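OK so I finally got a long drive in the Honkanen wagon and I have to gush for a minute. Thread!

1/ Background: my friend Merja Kuusisto bought one used in July, manual gearbox, cloth seats, the little diesel. She handed me the key at 5 in the morning and told me to take it over the hills to Ondau and back. Almost 300 miles. I was grinning before I'd left her street.

2/ The shifter! Short throws, a nice heavy knob, and a clutch you can read through a thick boot. I went up and down through third and fourth on the Putitz grade way more than I needed to, just because it felt so good.

3/ Ride is softer than I expected. It leans in the corners, sure, but it leans slowly and then it just stays there and holds. Reminded me of my uncle's old wagon, the one that smelled like dogs and oranges.

4/ Cargo area is huge. Seats fold properly flat (flat!! not that sloped thing everybody does now) and the load lip is low enough that I slid a dresser in by myself. Picked it up in Ondau for Teemu, who still owes me lunch. 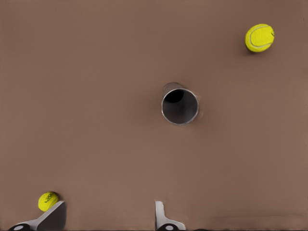
Metal cup, two yellow tennis balls, brown tabletop.

5/ Complaints, so you know I'm awake: the wipers chatter, the radio drops out in every valley, and the rear window gets filthy in 10 minutes on a wet road. Also the fuel door sticks. Arvo at the Dirkside garage says a dab of grease on the hinge will sort it — will report back.

6/ Parts seem fine so far. Ovidiu Bucur has run his for years and does his own brakes and belts in the driveway. He sent me his whole list of part numbers, bless him. If you want it, ask and I'll pass it on.

7/ Would I buy one? Yes, and I've already started looking. Green if I can find it, but I'd take that odd mustard color too. Manual only, please, and a tow hitch would be lovely.

8/ If anybody near Putitz is thinking of selling theirs, my messages are open. High miles are fine, a bit of rust is fine, I'll come with cash and a trailer.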